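Two-arm fine-tuning: 700 demos or fewer?

torquebiscuit
So I finally got our policy trained on the Mostyn setup, 700 demos, and it beats the 16-demo-per-object version by a mile. I'm calling it: more data wins, at least for two arms.

weltstead_fan
Hmm, not sold. Did you use the same objects in both? We got close with 11 per object once we shuffled the layouts more.

torquebiscuit
Same objects, yeah. Goblets, amber jars, the green box, plus a plant in the corner. One arm over the box, the other holding a small tan thing: 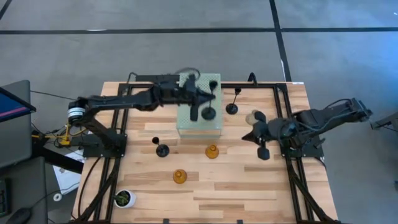 Reply 4

lowgainlarry
Thin stems are brutal, so I'd want success rates split by object before I believe either of you. Also, how many seeds?

torquebiscuit
Just 2. Fine, I'll run more and post the split.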